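Fivis opens a new round of everyday recordings to teach machines the small jobs
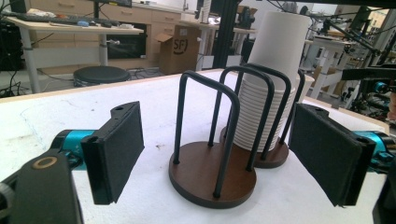 A hand-held gripper at the tabletop, with two wire cup holders and a stack of paper cups.

Skullerum, January 2025 – Fivis is very pleased to share that its newest recording program, which goes by the name of Saris, is now under way at the company's workshop, and that people from the neighbourhood are warmly invited to come and lend a hand (quite literally) over the weeks ahead.

Saris gathers examples of ordinary tasks as people do them: moving paper cups from one holder to another, setting a table, putting away the odds and ends that collect on any desk. Each person works with a hand-held gripper that carries its own camera, so every reach and every grasp is recorded from close by the fingers. The recordings then go to a learning system, which studies them and tries to work out how a robot arm might manage the same job by itself.

"We were all a bit surprised by how fond people become of the cups," said Amândio Nogueira, who leads the program at Fivis. "You squeeze too hard and the paper gives, you squeeze too lightly and the cup stays where it is, and everybody finds their own way of going about it. That variety is just what we are after, and I would much sooner have my neighbour's slightly wobbly attempt than another hundred of mine."

Sessions run for up to three hours, with a good long break for tea and something to eat, and no experience of any kind is needed. Newcomers are shown how to hold the gripper and are given time to practise before any recording begins. Two people share a table, taking turns, and attempts that go wrong are kept and labelled along with the rest.

"A fumble and a recovery can be a lovely thing to learn from," said Sota Tsuchiya, who looks after the recordings once they come in. "I go through them in the evenings with my headphones on, and I've started to recognize people by the way they put things down."

The program has been organized together with Magalhães, which is supplying household items for later sessions and will help to choose the next tasks. Folding tea towels is a strong favourite in the workshop, though opinion on the correct method remains divided.

Eight places are open in each group. Anyone who would like to take part, or simply to drop by and see how it is done, is welcome to ask for Saris at the Fivis front desk.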